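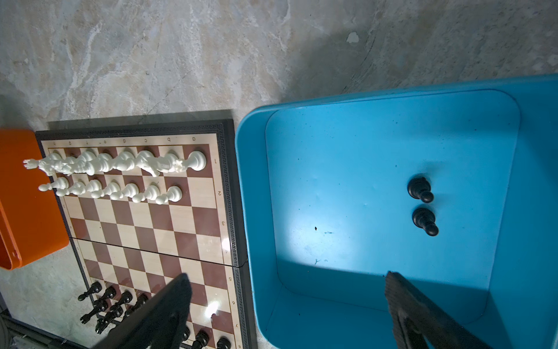 Work Log / Teleoperation

December, morning

Chess setup task, second week. Started at the usual hour with the leader arm still in the position I left it, which meant the first thing I did was home it and redo the offset on joint 5. The offset had drifted again. I wrote down the new value on the sheet by the door and changed it in the config. I should script this.

The task as written: pieces go from the blue bin to their start squares on the board, one at a time, gripper opened fully between picks. White is set up in full. Black was set up except for two pawns, both lying on their sides in the bin, and those are the part I worked on for most of the morning. White goes easily because the pieces show up well in the wrist view. Black against blue is also fine. Black against the reddish-brown squares, with the finger in the way, is where I lose time.

The wrist view is the whole problem. The left finger hides a good part of the board on the black side, and I end up placing from memory of where the rank was before I came down. I have tried three ways of dealing with it:

Come in high over the middle ranks, which are clear, line up on the file, then slide back toward the black side and lower. Slow but repeatable.

Roll the wrist before the descent so the finger clears the target square. Works for the pawns near the bin, runs out of joint travel toward the h file.

Look up from the screen and watch the arm directly. Fast, and no use for training, as the policy only gets what the camera gets. I caught myself doing it on several takes and threw those takes out. The rule from now on is that the curtain stays closed between me and the table.

The fold in the board matters more than I expected. The two halves sit at slightly different levels at the seam, and any fixed release height is wrong on one side of it. I had been releasing at a constant height because it looks tidy in the plots. Today I changed to lowering until the load on the gripper motor drops, then opening. The takes are longer and the pieces rock less. I would rather have the longer takes.

Glare: one bright spot on the board near the black side, from the overhead lamp. The squares are glossy and there is no angle of the lamp that removes it, only angles that move it. Left it alone. Bencombe trained on footage from a matte board and their policy did poorly on ours, so some glare in the data is probably good for us.

Midday

Rodrigo Montes called from Kultthorpe. He wants to know if we can guide the arm by hand for the picks and keep remote control for the placing. His argument is that picking a pawn off its side is a matter of feel, and the leader arm passes no force back to me. He is right about the feel. My objection is that with hand guiding my sleeve and forearm get into the wrist view, and we then have to replay every take with the arm alone to get clean video. Replay doubles the time on the table. We agreed that I will do 8 picks by hand guiding, replay them, and compare the grasp points with the remote ones before anyone decides. He will ask Mridha whether their replay tool handles the gripper channel, as ours records the arm joints only.

Also told him the count, which he needs for the report: 1,372 takes kept since the start of the project, 53 thrown out. Most of the discards are mine and most are from the first days.

Afternoon

Did the hand-guided picks. Notes while I remember them:

With a pawn on its side I close on the neck, just under the head. By remote control I had been closing on the base, as it is the widest thing on the screen, and the pawn swings when lifted. By hand I went to the neck without thinking about it. Went back to the leader arm and tried the neck grasp there. Better, though I need a slower approach.

Gravity compensation is a little strong at full reach. The arm floats upward when I let go. Reduced the gain on joint 2 and wrote that on the sheet too.

Replay of the hand-guided takes was off at the fingertips by enough to miss one pawn entirely. Suspect the same joint 5 offset. Will check before blaming the method.

Wiped the bin floor. It has dark specks on it that I had been reading as dirt on the lens.

Left to do: files from today to the Flundville server, label the hand-guided set separately, order a second gripper pad. Tomorrow the knights, starting with the remote takes.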